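Projects > Utholm > Bedroom laundry > README

Posted 2020-02-08 by Nermina Petek

# Utholm bedroom laundry

Notes and files on clothes going in and out of a basket in a bedroom. The basket is white plastic with oval holes in the sides and stays near the bed.

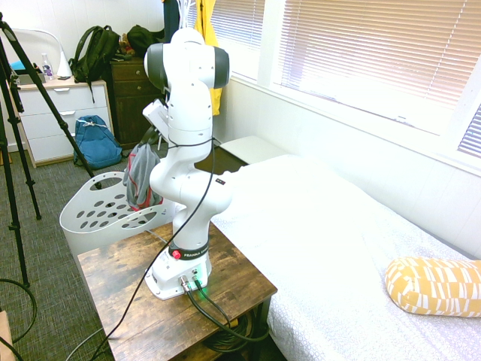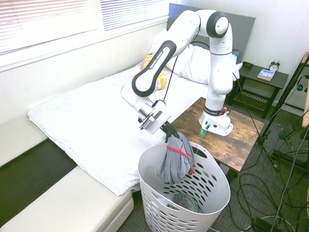
## Layout

- `clothes/` one folder per garment
- `room/` overall views
- `notes.txt` kept by Mulugeta Berhe

There are 2,891 files in 20 folders. Folder 10 is incomplete and will be replaced in June. Garment names follow the list in `notes.txt`; please don't rename them.

Ironing and folding are in the Soltden set.

Contact: Nermina Petek | © Utholm | Back to top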